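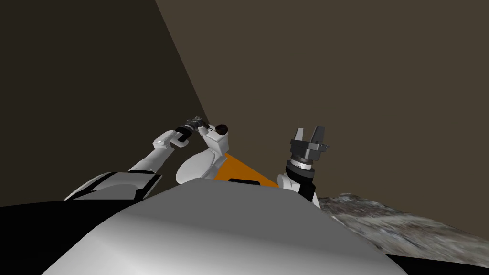 My Tidlow Trip, Part Two
Posted in August by Mounir Kamel
Last updated: 4:40 p.m.

The bus from Tollville takes fifty minutes if the driver likes you. I mention it only so you understand that I gave up most of a perfectly good afternoon to watch a robot pick up garbage that doesn't exist.

The occasion was the open day at Narkitz, which has the second floor of the old seed warehouse in Tidlow. They build sorting software there. There was a banner, there was lemonade, and there was a sign-in sheet asking for my job title, so I wrote "brother-in-law," because my sister's husband Ibarra works there and that was my whole claim to a chair.

I had pictured a big metal thing swinging around behind a fence. What we got was a darkened room, a projector, and 5 rows of folding chairs. The robot lives in a simulator. It has two arms and a body and it spends its days reaching for things, and none of it weighs an ounce. The man next to me had brought safety glasses from home. He kept them on.

Ibarra did the talking. He's a mumbler at Thanksgiving, but give him a clicker and he turns into a cruise director. He explained that the program gets its own view from each wrist, and that this is mostly what it goes by once a hand is close to something. Then he put a wrist view up on the wall, eight feet tall, and we all looked at it respectfully.

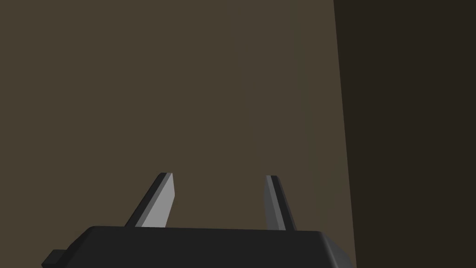 The view from the wrist, fingers open.

A kid up front asked what it was looking at. "Brown," said Ibarra. I thought that was fair.

The thing I hadn't understood is how much practice goes into this. They run it in batches of 1,000 tries, change something small, and run another 1,000. Ibarra says the changes are things like where the light comes from or how slippery the plastic is. I asked how they decide how slippery to make it and he gave me an answer that lasted through my entire cup of lemonade. I believe the short version is that they guess, and then they argue.

After the break (cookies, the good kind, gone fast) they went over to the objects. I'd expected cubes. But these people sort trash for a living, so somebody has gone to real trouble over making it ugly. There was a bottle with a crumpled look to it and a yellow band on the label, and behind it something so rusty that I wanted a tetanus shot.

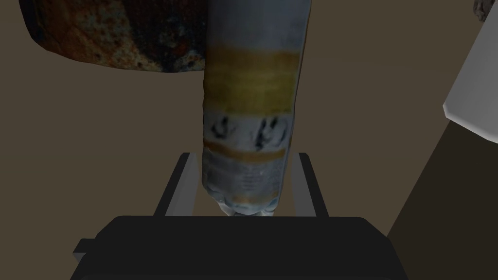 Narkitz Open Day – Sorting and Handling Team

The bottle was upside down, neck toward the palm, with a finger on either side. A woman behind me whispered "come on, come on," the way my father used to talk to field goal kickers. I will admit I was leaning forward too. You can know perfectly well that a bottle is a bunch of numbers and still not want it to get dropped.

I couldn't read a word on that label, by the way. I asked whether it was a real drink and Ibarra said lawyers had been mentioned, and moved on.

Then questions. One gentleman wanted to know if it could do his gutters. Another wanted to know if it would take our jobs, and followed up by asking if they were hiring. The kid up front, who was easily the sharpest person in the room, asked why it only had two fingers on each hand. Ibarra said two was plenty of trouble already. She wrote that down. 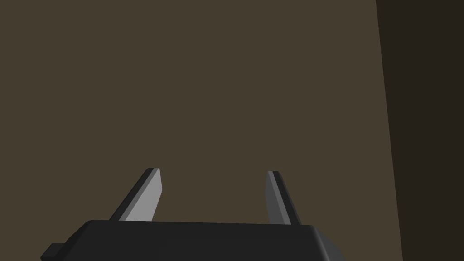
Two fingers, nothing between them.

They let visitors steer one of the arms at the end, with a controller like the one my nephew leaves on the stairs. I had 4 turns. On the first I drove the hand straight past everything into the distance. On the second and third I did it again, from different sides. On the fourth I got close enough to a can that the safety glasses man said "ooh," and I'm counting it.

I missed the 5:15 bus home and had to wait outside the hardware store with a Narkitz tote bag and a pen that doesn't write. Ibarra says they'll do another one next year, maybe with a real arm in the room. I told him I'd come if they doubled the cookies.

12 shares · 7 comments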